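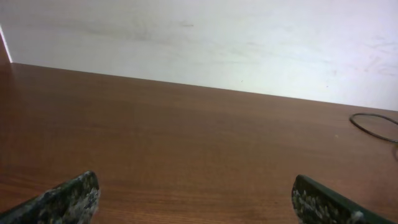 Fingers open, nothing in them. Bench by the white wall.

June, late. Three hours on the arms again and I am still not sold. Barrett Sorensen keeps telling me the Trostia plans are "basically done" and all that's left is tuning. He has been saying so since before we bolted anything to the bench. My notes from tonight have 8 tries at the same grab, with a wooden block from the scrap bin. It got the block three times. Barrett calls that progress. I could do it with salad tongs.

I will give him the fingers. The speckled ones feel better than the first pair, which bent if you looked at them hard. But a better finger on an arm that lands in a different spot every time is still a miss. We went back and forth on whether it's the code or the mount. He says code. I say he hasn't put a wrench on the mount in weeks.
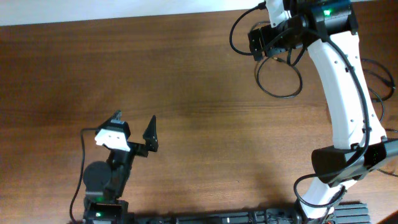

Then there's the question of why we need two arms at all. The small one was my idea, I admit, and it was cheap. The big one came out of Barrett's savings, and I think that is why he won't hear anything against it. He wants them passing parts to each other by the end of the summer. I asked what parts. He said we'd figure that out.

And the cables. I said back at Whitlock, when we still had the corner bench there, that we should sleeve them before we did anything else. It's an hour's work. He says it can wait for the final layout. There will be no final layout, I know him.

Spent around 254 dollars so far on my side, not counting the drill bits I ruined. Barrett wants to order the Virkine controller next. Told him I'd chip in when it picks up the block eight for eight.

Need: zip ties, the short hex key, more coffee filters. Check the mount before he gets there.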